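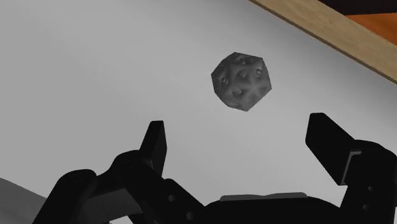 *Marnus Vehicle Finish Group, Becerra - May 2, 2025*

**Figure 1.** Many-sided die over a pale gray surface, computer rendering.

## 4. Repair edges under dark paint

The owners who answered our survey complained more often about repair edges than about any other fault in the paint. By a repair edge we mean the line where body filler ends and bare steel or old primer begins. On a light color this line can stay hidden for years. On black or dark blue it becomes visible as a soft ring, mostly in the low evening light of an outdoor show, and the owner then sees it every time he walks to the car.

The survey covered 80 street rods and custom pickups registered for the Pellisport meeting. All of them had been repainted with a base coat and a clear coat. Cars with original paint were left out, and also cars with a vinyl wrap, as the film hides the edge and we could not judge it in the same way. The owners gave us the painting records when they had them. For older work the records were often only a bill from the shop, with the name of the color and the total price, and in such cases we did not use the car for the comparison of primers.

We looked at the doors, the hood and both rear fenders. The roof was not included. Many of the pickups have a chopped roof, and the amount of filler there is so different from one car to the next that a comparison would say little. Each panel was viewed from the side with a hand lamp by 2 observers, who wrote down their marks separately. When the marks did not agree, the panel was viewed again on the next morning before the sun reached the field.

The time between the primer and the base coat was the most difficult value to collect. Painters in the Becerra area usually sand the primer after some days, but a shop which is busy before the season will sometimes do it on the next day. The supplier Duden gave us sample panels of the same steel thickness, with the filler spread by one person, and these were kept in an unheated garage for 12 months. In April we moved them outside. The edges were checked at the start, after six months and at the end.

We must mention a weak point of this part of the work. The garage was closed during most of the winter, and a show car in real use is washed, dried with a cloth and left in the sun on a trailer. The heat on a dark hood in the afternoon is much higher than what our panels received - this was also remarked by several owners. For this reason we treat the panels as a help for understanding the order of events, and the marks from the meeting remain the main material.

One group of cars needs a separate note. On pickups where the bed had been shortened, the weld line runs down the side and is covered with a wide band of filler. Here it is hard to say what is a repair edge and what is a small movement of the metal at the weld. We kept these panels in a list of their own, and they do not enter the comparison in Section 5.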